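Notes for Week 9 – Fruit at Home: Ripening, Storing and Wasting Less
Household Food course, Tistwood evening program

Welcome back, everyone, and thank you for sticking with me through the long session on flour and grains. Tonight is lighter going, I promise, and most of it you can try in your own kitchen before we meet again.
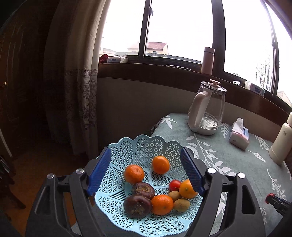

We ended last time on Griet Meijer's question, which I loved and didn't have time to answer properly: why do some fruits get sweeter after you bring them home while others just sit there and wrinkle? The answer comes down to how the plant was feeding the fruit when it was picked, and what the fruit is able to do on its own afterward.

## Two families of fruit

**Climacteric fruits** go on ripening after harvest. Bananas, pears, peaches, avocados, mangoes and most apples belong to this group. They give off a burst of ethylene, a gas the plant makes for itself, and that sets off the softening, the color change and (in many of them) the turning of starch into sugar. A banana is the easiest one to watch.

**Non-climacteric fruits** are as sweet on the day they're picked as they'll ever be. Citrus is here, along with grapes, cherries, strawberries and pineapple. An orange may change color on the counter, but please don't wait for it to improve!

Melons are a muddle. Cantaloupe ripens after picking and most honeydew does so weakly, so don't worry if your books disagree with each other – mine do too.

## Where to keep what

| Fruit | Before ripe | Once ripe |
|---|---|---|
| Bananas | Counter | Counter, or freeze peeled |
| Pears, peaches | Counter | Fridge, a few days |
| Avocados | Counter | Fridge |
| Citrus | – | Counter for a week, fridge for longer |
| Berries, grapes | – | Fridge, washed just before eating |

Cold slows everything down, including the part you want. A hard peach put straight in the fridge can turn mealy and never recover, and I have ruined a whole bag of Restton peaches this way, in July, with guests coming.

The paper bag trick works by trapping ethylene around the fruit. Add a ripe apple or banana and fold the top over loosely. Plastic holds in too much moisture and you'll get mold.

## For next week

1. Keep the waste diary for 2 more days, writing down the weight of any fruit you throw out. Peels and cores go in a separate column.
2. Put one hard pear in a paper bag and leave another on the counter. Press gently near the stem each morning and note the change.
3. Read the storage chapter in the blue course binder. Custódio Coelho has the spare copies.

Bring a kitchen scale if you own one. We'll be weighing out 400 grams of plums for the compote.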